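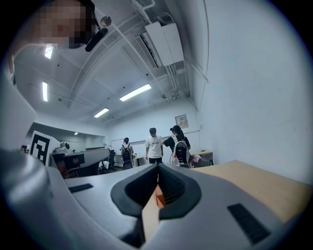

12. Januar 2025

Mir tun die Unterarme weh, und zwar beide, obwohl ich vor dem Schlafengehen noch so schlau war und die kleinen Dehnübungen gemacht habe, die bei uns am Whiteboard hingen. Egal. Wir haben heute 2.311 erreicht! Also 2.311 brauchbare Durchläufe seit August, nicht angefangene, nicht halbe, sondern solche, die Janis geschluckt hat, ohne zu meckern. Janis ist unser Prüfskript, und wer dem Ding diesen netten Namen gegeben hat, hatte noch nie vierzig Aufnahmen am Stück abgelehnt bekommen, nur weil die Zeitstempel um einen Wimpernschlag auseinanderliefen.

Genau das ist mir nämlich heute früh passiert. 40 Stück, alle futsch. Ich hatte so schön geübt, langsam hin, kurz warten, zudrücken, anheben, und dann beim Absetzen nicht zittern (das Zittern ist mein großes Laster, vor allem nach dem zweiten Kaffee). Und dann leuchtet alles rot. Erst dachte ich, ich hätte den Griff falsch gehalten, dann hab ich die Kabel verdächtigt, dann mich wieder. Am Ende war es die Uhr am Aufnahmerechner, die nach dem Neustart ihren eigenen Kopf hatte. Uhr gestellt, neu angefangen, weiter.

Was ich am meisten unterschätzt habe, als ich bei Flutby zugesagt habe: wie müde einen das Immergleiche macht, und wie wenig immergleich es sein darf. Das Modell soll ja nicht auswendig lernen, wo das Teil liegt, also muss ich es jedes Mal ein bisschen woanders hinlegen, mal schräg, mal näher am Rand, mal von links anfahren. Versuch das mal über Stunden! Irgendwann legt die Hand von allein immer dieselben sieben Varianten hin, und man merkt es nicht einmal. Jetzt würfle ich. Ich habe mir von zu Hause einen Würfel mitgebracht, oben die Drehung, zweiter Wurf die Ecke, und seitdem sehen meine Startpositionen endlich so unordentlich aus, wie sie sollen.

Und die Marker, ach, die Marker. Jemand kommt mit dem Rucksack vorbei, streift das Brett, es steht danach einen Hauch schiefer, und schon heißt es neu kalibrieren. Ich sage das ohne Vorwurf, ich bin selber schon zweimal dagegengelaufen. Seit der Sache trage ich den Rucksack enger geschnallt und gehe am Tisch vorbei wie eine Katze am Badewannenrand.

Mittags Reis aus der Dose, dazu der Streit, ob Fehlversuche mit in den Datensatz sollen. Ich bin ja dafür. Wenn ein Teil wegrutscht und ich noch mal nachgreife, dann ist das Nachgreifen doch das Interessante! Im Kuster-Protokoll steht aber immer noch, dass nach einem Rutscher abgebrochen wird, und solange das da steht, breche ich brav ab und ärgere mich still.

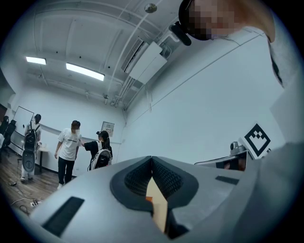

Ob das Modell dann am Ende nicht bloß meine Macken nachmache, wollte jemand beim Teekochen wissen, das Zögern vor dem Zudrücken zum Beispiel, das habe außer mir ja keiner. Ich war erst ein bisschen beleidigt. Dann habe ich mir nach dem Tee meine eigenen Kurven von letzter Woche angeschaut, und ja, da ist sie, eine winzige Delle vor jedem Griff, immer an derselben Stelle, wie ein Luftholen. Rund 900 Durchläufe sind von mir, das wären dann rund... na ja, sehr viele Male Luftholen.

Den Nachmittag über habe ich versucht, es mir abzugewöhnen, und davon wurde alles schlimmer. Zu schnell zugefasst, verkantet, noch mal. Wer beim Gehen darüber nachdenkt, wie man geht, stolpert eben. Zum Schluss habe ich leise vor mich hin gesummt, und mit Summen ging es. Ton nehmen wir zum Glück nicht auf.

Ach ja, und Idosov soll nächsten Monat auch dazukommen, mit eigenen Griffen und wohl auch mit eigenem Dateiformat. Ich freue mich auf die neuen Hände und graue mich vor dem Format.

Morgen: Würfel nicht vergessen, Uhr am Rechner VOR dem ersten Durchlauf prüfen, nur einen Kaffee. Und nachfragen, ob man das mit den Rutschern im Protokoll nicht doch noch ändern kann. Jetzt Wärmflasche auf die Arme und ins Bett.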